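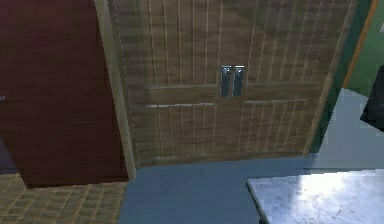
Double door, wood finish, with paneled lower section.

Listening Room Forum > Independent Releases > Reissues and Remasters

Topic: Flanora, second pressing of "Tokotora" — track order and the added piece

Posted by Jaxon Ross, 9:14 am

Members are invited to use this thread for discussion of the second pressing of "Tokotora" by the duo Flanora, released by the Kwok label in November. Questions concerning orders, refunds and damaged sleeves belong in the Marketplace section and will be moved there.

For reference, the first pressing ran to 161 copies and was sold almost entirely at concerts. The second pressing is 364 copies on 180 gram vinyl. It carries the original program with one addition, a piece called "Drurkora," placed at the close of side one. The label's notes state that this piece was recorded during the same sessions and left off for reasons of length. The notes also state that the whole record was mastered again from the original tapes.

My own view, offered as a member and apart from my duties as moderator, is that the new piece should have been placed at the end of side two. The first side previously ended on the long organ chord of "Harbor Lamps," and the silence after that chord was part of the design of the record. "Drurkora" begins only a few seconds later, with a drum pattern, and the effect is abrupt.

Posted by oboe_south, 10:02 am

I must respectfully disagree with the opening post. I have owned the first pressing since the tour, and I always found that side one came to rest too early. The added piece gives the side a proper close. The drum pattern is the same one heard under the second verse of the opening song, played at half the speed, so the side now ends with material from its own beginning. I would find it hard to accept that this was done carelessly.

On the matter of the mastering I have a complaint. The upper strings on "Letter to the Ferry Office" have been brought forward, and on my system they are close to harsh. The first pressing was softer in this respect. I have compared the two at matched volume on several evenings and the difference is plain.

Posted by tapehiss_mn, 10:40 am

The strings are brighter. I do not agree that they are harsh. The earlier pressing was dull above the voice, and many listeners said so on this board when it came out. Members with long memories will recall the thread, which had to be closed.

May I ask which cartridge oboe_south is using? A worn stylus will produce exactly the fault described.

Posted by oboe_south, 10:58 am

The stylus was replaced in the spring. The fault, if members wish to call it that, is on the record. I have since borrowed a second copy and it sounds the same. 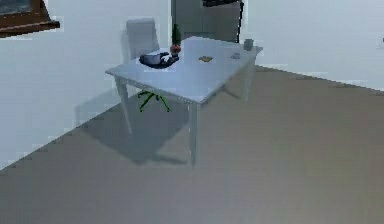 Jaxon Ross asked at this point that members comparing pressings state the matrix number from the run-out groove, as two sets of plates appear to be in circulation.

Posted by tapehiss_mn, 11:25 am

My copy ends in 6 on side one. I would be grateful if others would post theirs. If the bright copies and the softer copies come from different plates, both of us may be describing our own records correctly.

Posted by oboe_south, 11:31 am

Mine ends in 2, and so does the borrowed one. I withdraw the remark about carelessness as it might apply to the mastering, but I maintain my opinion of the sound.

Posted by vesper_lowell, 1:17 pm

I should like to return to the question of order. The lyric sheet is relevant here. In the first pressing the words to "Harbor Lamps" were printed last on the left-hand page, with a wide blank space beneath them. In the new sheet that space is filled by the words to "Drurkora," in the same typeface. The printed words suggest to me that the piece was always meant to stand in that position and that a gap was left when it was removed.

I do not claim this as proof. The designer may simply have had room to spare. Even so, the last line of the new piece refers to "the lamp you carried down," and it is difficult to hear that line as belonging anywhere else on the record. Placed at the end of side two, as the moderator proposes, it would follow a song about winter fields and would make very little sense.
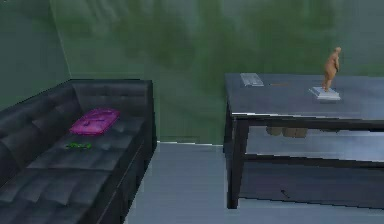 There is also the practical point that side two is already the longer side. A further piece there would have required a quieter cut, and the closing song is quiet enough as it is. Surface noise on my first pressing nearly covers the final verse. I would not wish to see that made worse for the sake of a pause at the end of side one.

Posted by Jaxon Ross, 2:05 pm

The point about the lyric sheet is a fair one and I had not considered it. I remain of the opinion that a longer gap between the two pieces would have served both. Ten seconds would have been sufficient.

Members are reminded that the full text of the lyrics may not be posted here. Short quotations such as the one above are permitted.

Posted by kettle_and_reed, 3:48 pm

Does the download that comes with the record use the new order? My code gives me the old one, without "Drurkora." I wrote to the label and have had no answer.

Posted by tapehiss_mn, 4:10 pm

Mine has the new order — but the file names are still those of the first pressing, so the last two tracks on side one share a number. Please check whether your player has hidden one of them.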